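Verbruggen parallel gripper, flat-finger version

The Verbruggen is a two-finger electric gripper for light pick-and-place work. Boltholm stocks it with flat fingers fitted, and it ships with a mounting plate, one cable and a printed setup sheet. Units bought before 9/21/21 have the older connector and need the adapter listed under Spare parts.

## What it's for

Most customers put the Verbruggen on a small arm and use it for mixed items that don't weigh much: produce, packaged food, toys, small boxes. It isn't meant for machine tending or for anything with a sharp edge. If you're lifting metal parts, look at the Bremari instead.

Closing force is set in software, in 31 steps. Step 7 is the factory setting and is a good place to start with anything that bruises. Finger position is reported back to the controller the whole time the gripper is closing, so you can stop on contact or close to a fixed width.

## Bench comparison

We ran the Verbruggen against the Brolleo, our three-finger gripper, on the same arm with the same controller settings. Each was given roughly 1,000 picks over several days, split between open tabletop and containers with side walls. The items were soft, rigid, round and flat.

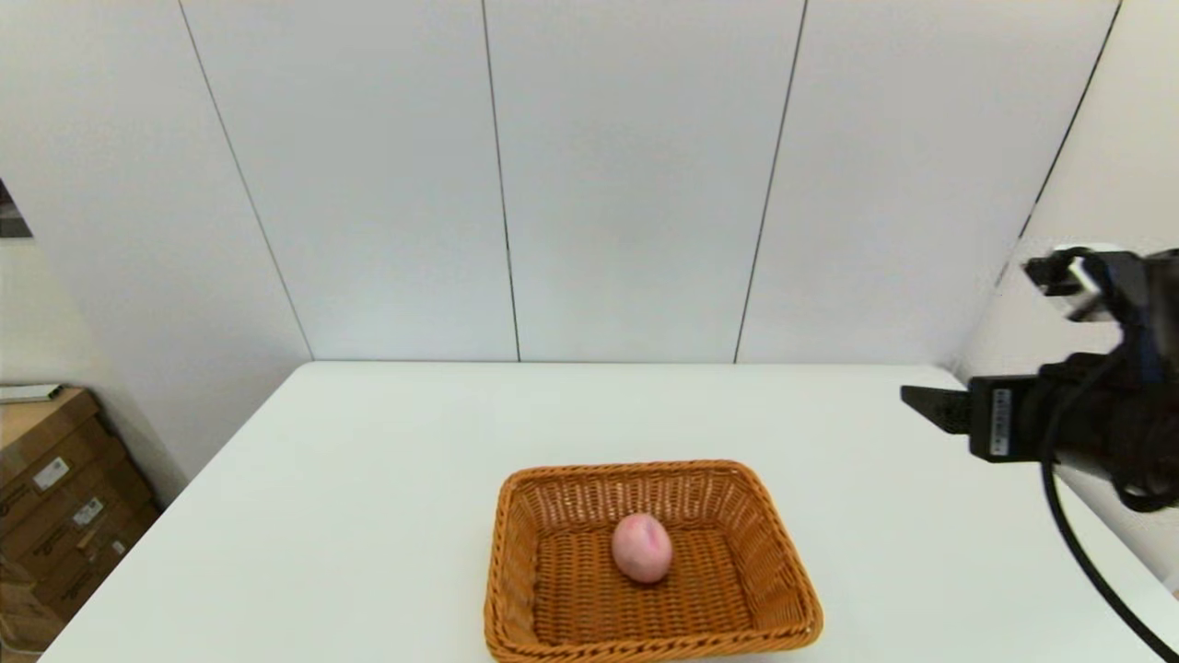
Container picks are where the two grippers differ most. A three-finger hand needs clearance on every side of the item, and near a wall one finger will usually touch first. Flat fingers can come straight down along the wall if the wrist is turned the right way. A basket with sloped sides, like the wicker one, leaves less room at the floor than at the rim, so set the approach height from the rim and check the finger path down to the bottom before running at speed. A single rounded item in the middle of the basket is an easy starting point. Move it toward a corner once the center pick is reliable.

On the open table the Brolleo was better with round items. It centers them as it closes, and small errors in the camera position matter less. The Verbruggen was better with flat boxes and anything stood close to its neighbor. On soft items we saw no useful difference once the force was set correctly.

## Which one to order

- **Verbruggen:** bins, baskets, trays, flat packs, tight spacing
- **Brolleo:** round items on an open surface, or a camera you can't calibrate often
- **Bremari:** heavier or rigid parts

## Mounting notes

Leave slack in the cable at the wrist. Turn the last joint through its full range by hand and watch for pulling before you power up. A wrist camera can be used with all three grippers, but check that the fingers don't block its view when fully open.

Fit the fingers with the screws supplied. Longer screws will reach the guide rail.

## Spare parts

- Flat finger pair, order code 238
- Finger pads, pack of two
- Connector adapter for older units
- Replacement cable, straight or angled plug

Finger pads are a wear item. Replace both together.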